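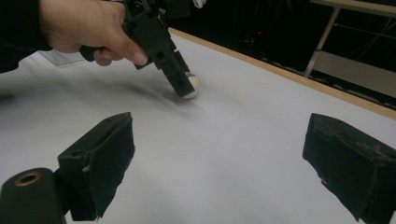
Gripper and small white ball on a gray tabletop

Returns on unsold stock for area resellers

Our office has resold household goods for Solberg under its Prullbridge area plan for two seasons. We hold 318 units, of which 13 have not moved since December. The agreement mentions a buyback but states no deadline. Are resellers entitled to return sealed stock for credit, and who pays the freight?

Trevason Supply Desk
Please consult the returns schedule attached to your agreement. Under ours, sealed units are credited within 4 months of invoice, less a handling charge. Freight is paid by the reseller. Requests must be made in writing before any goods are shipped.

bronimgate_resale
We were refused on orders under $400. Ask first.

Prullbridge Traders
The schedule differs by area. Kindly confirm which version you signed, as the older one provides for exchange only.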